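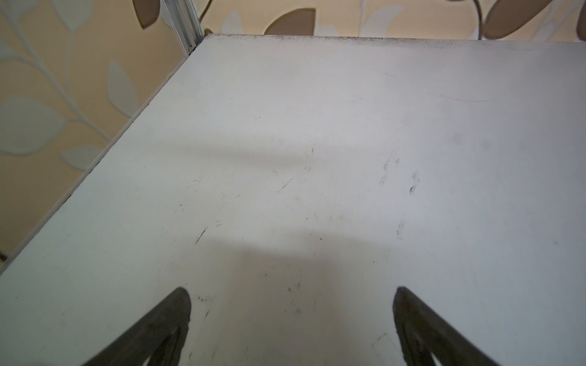

Page last changed: December 3, 2018

Home | About Us | Meetings | Minutes | Notices | Contact

Print this page | E-mail this page

Filed under: Minutes – Shared Workroom

Minutes of the Workroom Users' Meeting

Chair: Ese Eze
Minutes: Wálter Villca
Also represented: Hesumance, Briggs and Grikis. Sitano sent regrets and a very kind note, which was read out and much enjoyed.

1. Welcome

Ese welcomed everyone and thanked them for coming out at the start of what is always a crowded month. She was especially glad to see the two people from Grikis, who are new to the building and had already been warned (quite rightly) about the radiator by the door. The minutes of the last meeting were read and agreed, with one small correction – the kettle was given by Briggs and was wrongly credited to Hesumance. Apologies to Briggs, and thanks again for the kettle.

2. The white table

This took up a good deal of the evening, and it was a friendly discussion even where people disagreed. The top has scuffs and thin scratches, a scattering of little black specks, and a patch of dark smudges toward one side that look rather like fingerprints. There is also a line of grime along nearly the whole of one edge. Wálter said he had always taken that line for a shadow until he went over and looked at it properly, and several others admitted the same.

Hesumance would like the top replaced. Briggs felt that was a lot of money to spend on a table that is perfectly flat and sturdy, and that a good scrub ought to be tried first. The price Hesumance had been given for a new top was $410, delivery included, and after some talk it was felt this could wait. Ese pointed out that a scratch is a scratch and will still be there after any amount of scrubbing, but that she could live with scratches if the grime went.

Agreed: the edge to be cleaned with a soft brush and warm soapy water, and the smudges gone over with a damp cloth. No scouring powder, please. Grikis offered to do the first clean and were thanked warmly. The question of a new top will come back in the spring.

3. The hanging baskets

Everyone likes the black wire baskets, which have made a real difference to how much can be kept off the table. The talk was mostly about what belongs in them. The one at the back has the black rack with the handle, the white clips and the row of small clear vials, and it was agreed that these should stay together there.

The basket on the right has compartments, and people have been using it for whatever is in their hands at the time. There is a clear plastic bottle with a red and white cap, and the lower compartment is full of crumpled plastic bag. Nobody present wished to claim the bag. Wálter suggested that bags be folded flat, or better still taken home, and this was carried without a vote. 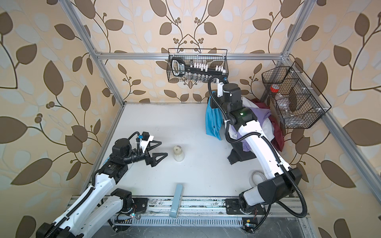
The table and wire baskets, with the leaf wallpaper behind.

4. Bottles and fabric

Ese asked that small bottles be put away at the end of a session and not left standing on the table. The little one with the tan label was mentioned by way of illustration, though no blame was intended. On fabric, Briggs asked whether a heap really counts as stored. After some laughter it was agreed that pieces should be folded, and that Briggs would look into a lidded box for $25 or less.

5. The wallpaper

Raised by Grikis, who simply wanted to say how much they liked it. Opinions on the big brown leaves have gone back and forth over the years, but the berries and the peachy background found several friends this time, and there was no appetite for changing it. Left as it is.

6. Supplies and keys

The supplies order, number 3651, has been placed and covers cloths, a soft brush and labels for the baskets. There are 2 spare keys, both held by Ese. Please ask her before having any more cut.

7. Any other business

Hesumance asked for the heating to come on a little earlier in the mornings, and Ese will speak to the building office. Wálter brought ginger cake – thank you, Wálter – and the recipe will be pinned up beside the sign-in sheet.

The date of the next meeting will be sent round by e-mail once Sitano have been consulted.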